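Dretik Color Words

What people call the colors of painted walls, doors and panels, in their own words.

Maintainer: Eyerusalem Demissie
Version: 1.2
Last updated: June 21, 2022
Language of the answers: English
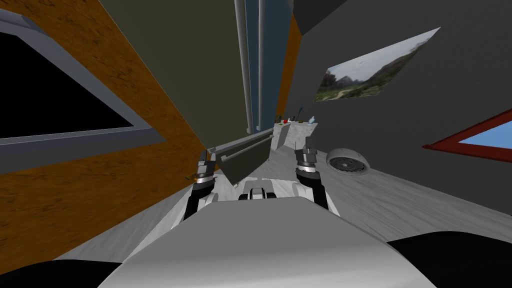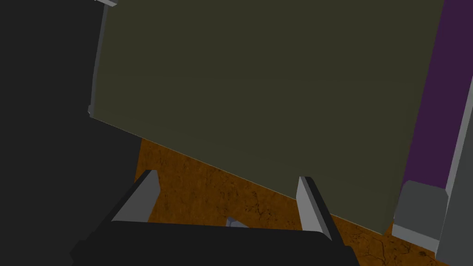
Large flat panel in olive green, both renders. The first also has an orange-brown wood-grain wall with a window.

Summary

Dretik is a small table of color words. We painted 200 cards in colors meant for the inside of a house and asked 66 adults to write down what they would call each one. There was no list to pick from. People could write one word or several, and they could leave the line blank. The table holds their answers as written, a cleaned version of each answer, and the measured color of the card.

The set was made for work on paint search. Someone who types "dusty green" into a shop's search box should get something close to what they have in mind, and the names printed on cans are not much help with that. It has also been used for teaching, mostly in classes on survey design.

What is in the download

answers.csv - one row per person per card
cards.csv - one row per card, with its measured color
people.csv - one row per person, with age band and a yes/no field for color vision test passed
cleaning_rules.txt - the rules used to get from the raw answer to the cleaned one
LICENSE.txt

Columns in answers.csv

There are 6 columns.

person_id: matches people.csv. Numbers were given out at random and do not follow the order of the sessions.
card_id: matches cards.csv.
position: where the card came in that person's stack.
raw: the answer as typed in from the paper form, spelling mistakes included.
clean: the answer after the cleaning rules. Empty if the person left the line blank.
changed: 1 if clean differs from raw in any way, 0 if it does not.

Colors in cards.csv are given as L*, a* and b*, measured with the same handheld meter throughout. We also give a hex value for display. The hex value is a conversion and should not be used for anything that depends on exact color.

How the cards were made

The paint is flat interior paint from Magnusson, mixed by one shop from one base. Each card got two coats on white board and dried flat overnight before it was measured. We chose the colors by hand. There are more greens, grays and off-whites than a fair spread over color space would give, and fewer strong reds and purples. This was on purpose, as it is closer to what people put on walls, but it means the counts of words in this set say little about how common the words are in English.

How the answers were collected

All sessions took place in one room in Zakholm in September. The blinds were closed and the table was lit by two daylight lamps. Each person got the full stack in a shuffled order, a printed form and a pencil. They turned over one card at a time and wrote an answer before going on. There was no time limit, and people could take a break whenever they wanted.

The instruction on the form read: "Write what you would call this color if you were describing the wall to a friend." We tried an earlier wording, "Name this color," in a pilot and dropped it. Under that wording people made up names that sounded like paint cans. The pilot answers are not included.

For 12 of the cards there are two copies with different card numbers. They were put in to see how steady a person's answers are. The column twin in cards.csv gives the number of the other copy. If you count distinct colors, leave one of each pair out.

Cleaning

The rules are short. Everything is put in lower case. Plain spelling mistakes are fixed. "Grey" becomes "gray" and "colour" becomes "color". Hyphens between color words become spaces, so "blue-green" and "blue green" are the same. Word order is left alone: "green gray" and "gray green" stay apart, as several people used both and seemed to mean different things by them.

Words such as "kind of", "very" and "a bit" are kept. Remarks that are not about the color ("had this in my kitchen") are cut from clean and kept in raw, unless they could point to a person, in which case they are cut from both.

Where an answer could be read two ways, Eyerusalem Demissie made the call. Those rows are listed at the end of cleaning_rules.txt.

Known problems

Olive is the weak spot. The same cards were called olive, army green, khaki, dark sage, moss and brown, and there is no clean line between any of them. Do not treat the most common answer for a card in this range as its correct name.

Teal and its neighbors have the same trouble to a lesser degree.

Card 118 was scratched partway through the sessions and replaced. The new card was painted from the same can but measures slightly lighter. Both readings are given, and answers to it are marked in a note in cleaning_rules.txt.

Small cards do not look like walls. A color on a big surface tends to seem stronger than the same paint on a sample, and a matte surface changes with the angle of the light. The answers here are for cards on a table.

All of the people lived in or near one town. Regional words are likely to be missing.

Uses we do not recommend

Testing color vision. Ranking paint brands. Guessing a person's age from the words they use - the age bands are wide and the groups are uneven.

Related sets

Jivness Fabric Words uses the same form with cloth samples in place of cards. The column names match, so the two can be joined, but the lighting was different and measured colors should not be compared across them.

License

CC BY 4.0. Please credit "Dretik Color Words, version 1.2".

Changes

1.2 - added the changed column; fixed two swapped card numbers in cards.csv
1.1 - removed remarks that could identify people
1.0 - first release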